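**Re: [skurkura-users] Left arm drops to slow mode and does not come back**

From: Gunhild Steinarsdóttir
To: skurkura-users
Date: 2025-11-21

Hello Craig, hello list,

thank you for the quick reply. I put my answers between your lines and then the rest of the story under them, because I think it is a safety matter and not only a fault.

> On Thursday Craig Semple wrote:
>
> Gunhild, I read your log. The arm is entering reduced speed because the
> joint 4 temperature is over the limit, and that part is by design. What I
> don't understand is why it then closes the gripper. Can you tell me which
> version of the Burkari controller you have, and whether the stop button
> was pressed before or after the gripper closed?

The controller is Burkari 3.15. We did not update it since June.

The stop button was pressed after. My colleague had his fingers on the object when the gripper closed. He was not hurt, he had a red mark on one finger and it was gone before lunch. But he was inside the area because the status lamp said "hold", and in our procedure "hold" means that a person can reach in and move an object. So the procedure was wrong, or the lamp was wrong, and I would like to know which one.

> Also, is it possible that somebody sent a command from the second
> terminal? I have seen this once, with Gradeck, when two sessions were open.

I checked this first. There was one session only. The command log has no gripper command in the 206 seconds before the closing. The last one is a normal "open", and it was confirmed.

Now what we found yesterday. I describe it in the order we did it, so that others can repeat it.

First we let the arm run the drawer task without objects until joint 4 became warm. It went to reduced speed, as Craig says. The lamp showed "hold". The gripper stayed open. We waited, nothing happened, and I was almost ready to write that it was a single event.

Then we did the same but with the wrist turned far, so that the cable is pulled tight. This time the gripper closed by itself a moment after the change to reduced speed. We repeated it and had the same result in 3 of 15 runs. With the wrist in a neutral position we never had it.

My explanation, and please correct me if you know the Burkari better: when the controller changes the mode, it reads the gripper position again. If the connection is bad in this moment, it receives a zero. Zero is the value for "closed". It then takes this as the target, and the gripper drives there with full force, also in reduced speed, because the speed limit is applied to the joints and does not include the gripper. There is no error in the log because for the controller everything is correct.

We opened the connector at the wrist. One pin sits lower than the others. I can't say if it came so from the factory or if we did it when we changed the cable. I am sorry that I can't be more exact on this point.

What we changed until we know more:

- "Hold" does not mean anymore that you can reach in. Only the stop button, pressed and checked, means it.
- Objects are moved with the long tongs when any arm has power.
- The wrist is limited in software so that it does not reach the tight position.

The table is the same one we used for the tests, with the drawer, the tray and the scissors:
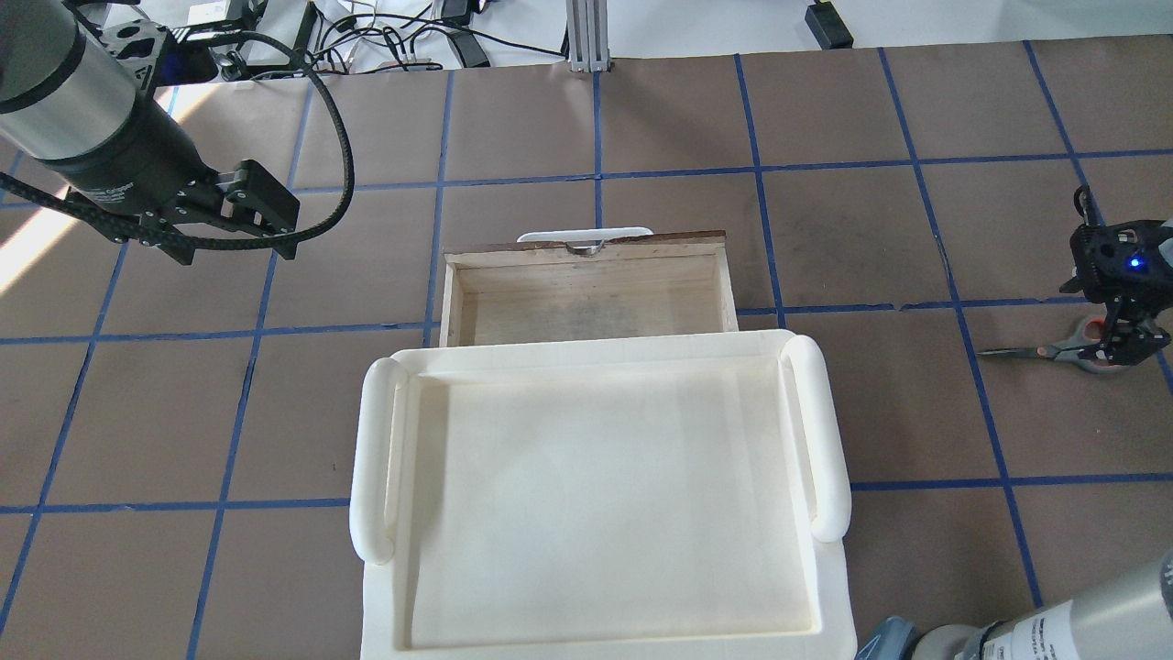 The wrist limit has a cost. The arm on the left can't take the tray by its handle in the way we had programmed, so this task is stopped for now. I prefer it stopped.

I have three questions to the list.

Does somebody have the older Clegg wrist cable, and did you see the same behavior with it? We threw ours away, which I regret now.

Craig, is it possible to make the controller refuse a zero that comes directly after a mode change? I looked in the Skurkura source and there is a check for values outside of the range, but zero is inside the range, so it passes.

And the last one: what does your lamp show in reduced speed? If it says "hold" for all of us, then I think the text should be changed also for people who never had this fault. It is a small word — but my colleague believed it.

I can send the full log and a photo of the connector to anybody who writes to me directly. They are too big for the list.

Best regards,
Gunhild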